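Speaker notes: What the veins are telling you
Nerea Llorente, evening talk for the Flostus Stone Club
18th February

Start before the lights go down. Pass the two hand samples along the rows, one polished, one broken. Ask people to rub a thumb over each and say nothing yet.

Opening
Hello, and thank you for coming out! I want to talk tonight about marble, and in particular about the lines in it. Most of us have leaned on a marble counter at some point and let our eyes wander along a vein while the kettle boiled. I did that for years before I found out those lines can be read, and once I could read them I became very poor company in hotel lobbies.

Quick background (keep it short, they always want the pictures)
Marble starts out as limestone, or its cousin dolomite. Shell bits, lime mud, all of it settling on a sea floor. Bury it, heat it, squeeze it, and the calcite grains grow into each other until the old texture is mostly gone. Pure calcite gives you white. Everything else is somebody else getting into the mix: clay, iron, carbon from old organic matter.

Slide 2

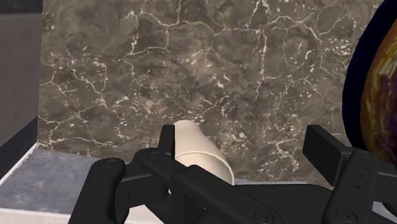

Color first. Grays and blacks often come from carbon. Yellows, browns and reds are usually iron in one form or another, and greens tend to be serpentine or chlorite. Say "usually" out loud, every time. Montserrat Mendoza taught me petrology and she would take a mark off for every "always" in an essay.

Now veins. A vein is a crack that healed. The rock broke, fluid moved in carrying dissolved minerals, and the minerals grew on the walls until the gap closed. That's the bit I love! You are looking at plumbing. Where one vein cuts cleanly across another, the one doing the cutting is younger, so with a bit of patience you can put a whole set of them in order.

(Pause. Draw the crossing veins on the flip chart. Use the fat marker, the thin one can't be seen past row three.)

Branching veins are worth a minute. A crack that forks may have been following weak spots in the rock, and a patch where the lines run every which way may be a breccia, broken stone glued back together by later calcite. Some of the showiest "marbles" in the trade are breccias or plain limestones that take a good polish. A stone merchant will call anything marble if it shines. I say this with affection, my friend Pieter Coppens sells the stuff.

The Dralturum story
Tell this one without notes if the time allows. Small quarry, closed for decades, 20 minutes on foot from the road. Murray Robichaud and I went up in November in terrible rain and found a sawn face with 8 sets of veins crossing each other. We sat under a tarp and argued about the order until the thermos was empty. Murray still thinks I have the third and fourth the wrong way round, and he may be right.

Slide 3, looking after it at home

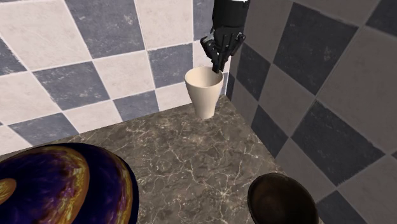 Can I get an etch mark out of a marble counter myself?
A light one, often, with a marble polishing powder, a damp cloth and some elbow grease. An etch is the surface itself eaten away by acid, so cleaning won't shift it. Deep ones want a professional to re-hone the slab.

Other things they will ask about. Lemon juice, vinegar, wine and tomato all attack calcite. Sealer slows down stains and does nothing much against acid. Plain water and a mild dish soap are fine for daily cleaning.

Do the acid drop now. Goggles, tray under the sample, one drop of the dilute stuff on the offcut. Hold the microphone close so the back row hears the fizz! Then the same on the granite piece, where nothing much happens.

Wrap up
Mention Waraporn Petchrat's thin sections on the side table, with the microscope. Ten at a time around it, please, the table wobbles. Sign-up sheet for the Dralturum walk is by the door. Sturdy boots, and bring a hand lens if you own one.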